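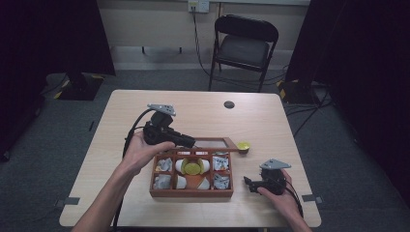
À quoi sert une pince tenue à la main quand on veut comparer des préhenseurs ?
Elle permet d'essayer la forme des mors et la prise sur de vrais objets avant de monter quoi que ce soit sur un bras, ce qui épargne bien des heures de réglage.

Pince à main (robotique)

La pince à main, que l'on appelle aussi préhenseur portatif, est un organe de préhension conduit directement par une personne, souvent par paire, un pour chaque main. Elle appartient à la grande et attachante famille des outils d'essai, ceux que l'on garde volontiers près de soi sur l'établi, et l'on aurait tort de la prendre pour un simple accessoire.

Construction

Un modèle courant réunit une poignée, un corps et des mors, auxquels s'ajoute parfois une platine métallique destinée à recevoir d'autres éléments. Sur les modèles filaires, le câble mérite une attention particulière : trop raide, il tire sur le poignet et fausse le jugement de l'opérateur, qui finit par accuser les mors (bien à tort, le plus souvent !).

Essais comparatifs

Les repas en boîte compartimentée, à la manière du bento, sont un terrain d'essai très apprécié. Les cloisons y laissent peu de place, les garnitures voisines se touchent, et des mors courts ne s'y comportent pas du tout comme des mors longs. On y joint volontiers des objets minces, une baguette ou une tige, qui mettent à l'épreuve l'alignement des doigts.

Le protocole de Munusden, rédigé par Blair Sutherland, reste l'un des plus suivis dans les petits ateliers. Il compare la pince Zudier à la pince Cruickshank sur 246 saisies, réparties en 7 séries, avec le même opérateur du début à la fin. La Zudier s'y montre plus douce dans les coins, la Cruickshank plus sûre sur les pièces longues, et Sutherland se garde bien de désigner une gagnante. Une seconde campagne, menée en octobre avec le contrôleur Pretum, a porté le total à 3000 saisies.

Voir aussi

Préhenseur parallèle ; téléopération ; manipulation à deux bras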